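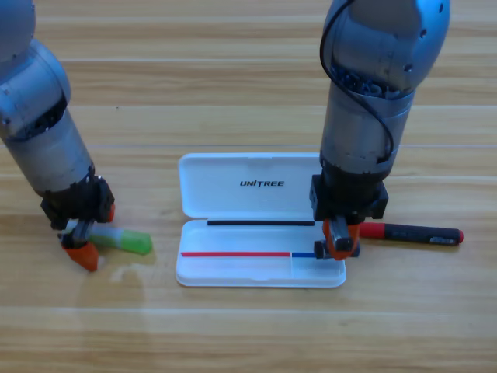
**[Petthorpe-list] Category: Wood finishes and care**

Mon 25 June

Replying to the question on oil over old varnish. The earlier message is quoted so people on the digest can follow.

> We bought a long table at the Birkett sale in April. The top is softwood boards, varnished, and the varnish has worn through at one end where people sat. The seller told us to wipe Vornero oil over the whole thing and leave it. I did a test patch underneath and it was still tacky a week later. Do I need to strip it all? I would like to keep the color.

The oil can't soak in where there is still varnish. It sits on top and stays sticky, and another coat will make it worse. Wipe the test patch off with mineral spirits and a rag, and lay the rag flat outdoors to dry before you throw it out. Oily rags can catch fire in a heap.

You don't have to strip the whole top if the varnish is sound elsewhere. Press some masking tape down hard and pull it up. If nothing comes away, scuff the full surface with 220 grit, going with the boards, and take the worn end back to bare wood with 100 and then 150. Vacuum the seams well. Dust left in them ends up in the new coat.

The bare end will look paler at first. Varnish brings some of the color back but old pine has darkened with age, and sanding takes that off. I used the Lotetti amber on ours, thinned for the first coat, and the join was hard to find by the next spring. Their clear one left ours too cold.

Two thin coats over everything, then a third on the worn end. I leave 12 hours between coats, more if it's damp. Keep hot pans off it for a couple of weeks.

On cost - I paid 35 for the small can and had plenty left after a six-foot top. Don't fill the gaps between boards. They need to move, and filler cracks out the first winter.

If the tape test does pull varnish off, write back before you start sanding. That's a bigger job and I'd go at it differently.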